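4.2 Fitting the jaw pad

1. Place the Marska gripper on a bench with the slot facing you.
2. Press the black pad into the mount until the raised rim sits level all round.
3. Check that the brass-coloured fitting in the slot turns freely – do not oil it.

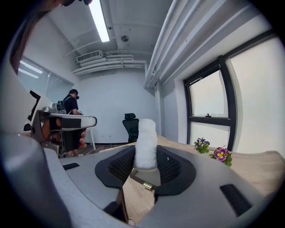

Mägi

Set a soft roll upright in the middle of the mount for the first test, as with the white one on the grey gripper. Close the jaws slowly and hold for five seconds.

Note: hook-and-loop patches go on the outside of the housing only.

Caution: keep fingers clear of the slot. Stop if the pad lifts, and repeat step 2.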